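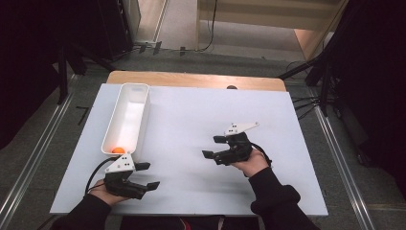

Home Kitchen Laundry Workshop Ask Me Older Tips

Can a machine do it yet? The chores edition

Every March I get the same question from readers, usually in the middle of spring cleaning when everybody's back is aching: when can I hand all this over to a robot? So this month I'm parking the limescale and the squeaky hinges and going through the chores one at a time, with what I've seen, what I've bought, and what I'd still do by hand. The tips are in there too, don't worry.

Floors

Yes, mostly! I've had a Dirko going round downstairs for two years and I wouldn't give it back. It does the hall and kitchen at 5 in the morning and I come down to clean tiles. It does need help, though. Tie up the curtain hems, lift the phone chargers off the floor (cables are what stops mine nine times out of ten) and put anything with tassels on a chair. Cut the hair off the roller once a week with a seam ripper, much quicker than scissors. Mine can't do stairs and it can't do the strip behind the loo, so keep a hand brush.

If you've got long-pile rugs, try before you buy. Xuân Châu wrote to me from Nutby to say hers climbed onto the sheepskin and stayed there all afternoon, wheels going.

Picking up toys

This is the one I'd pay for. A ball goes in the bin, a brick goes in the box, the socks go in the basket, how hard can it be? Very hard, apparently. I spent an evening reading about how they teach robots this sort of thing, and one way is for a person to do the job over and over with a pair of grippers held in the hands, two stiff fingers each, so the machine can learn from all those goes. One write-up mentioned 2,840 goes at tidying small objects into a tray. I've picked up more Lego than that and I still miss one every night (with my foot).

I tried the two-finger thing at home with kitchen tongs, one in each hand, and I'd recommend it to anyone who thinks robots are being slow about it. A tennis ball is fine if you come at it from both sides below the middle. A smaller ball shoots off across the table. A sock is easy to grab and a misery to let go of neatly. A sheet of paper lying flat, forget it, until you slide it to the table's edge and pinch the bit hanging over.

Until someone sells me one, what works in our house is open bins with low sides and no lids. Children will drop a thing into a bin. They won't take off a lid first. Put the bin long side towards the play area so there's more to aim at, and give balls a bin to themselves or they'll sit on top of everything and roll out again.

Washing up

You've already got a robot for this, it's called the dishwasher, and the loading is the bit that's left over. I have seen a video of an arm loading mugs, and it was lovely to watch, and it took as long as my tea took to go cold. For now: knives by hand, bowls facing the middle, and wipe the door seal with a cloth dipped in vinegar and wrung out well.

Folding

Not yet for me. Trinh Tiêu saw a shirt folder demonstrated at a trade show and told me the shirts had to be clipped on one by one by hand, at which point you've done half the job. Towels are where the machines seem happiest, being square. My own towel method is thirds lengthways, then in half, then in half again, fold facing out on the shelf. Fitted sheets I roll into a sausage and put inside their own pillowcase.

Mowing

Yes, if your lawn is one simple shape. Cosimo Rinaldi has run a Milell on his for three summers and only goes out to do the edges. He paid 888 for it second-hand, with a spare set of blades, and he changes those more often than the booklet tells him to. Pick up windfalls first.

In the workshop

Yurii Savchuk runs a small joinery shop and I asked him the same thing. Cutting sheet to size, yes, the machine beats him every time. Sorting the offcuts, sweeping under the bench and finding the one screw that fell in the shavings are all still him. He keeps a strong magnet in an old sock for the last one: drag it through the pile, turn the sock inside out over a tin, and the screws drop in. I've pinched that for sewing pins and it's brilliant.

He also puts a plain white board down on the bench whenever he's taking something small apart. Springs and washers show up a treat on it. A cheap shelf from a broken bookcase does the job, and you can carry the whole lot to one side when it's time for dinner.

Windows

I borrowed a Tô window cleaner for a fortnight. It's very good in the middle of a big pane and leaves all four corners, and on small panes the corners are most of the window! I went back to the squeegee, a drop of washing-up liquid in a bucket, and an old T-shirt for the drips. All the downstairs windows took me 70 minutes including the conservatory door.

If you've got a machine at home that does a job I've said can't be done, write and tell me, especially if it's socks. Next month is ovens, and I've already had three letters about the glass in the door.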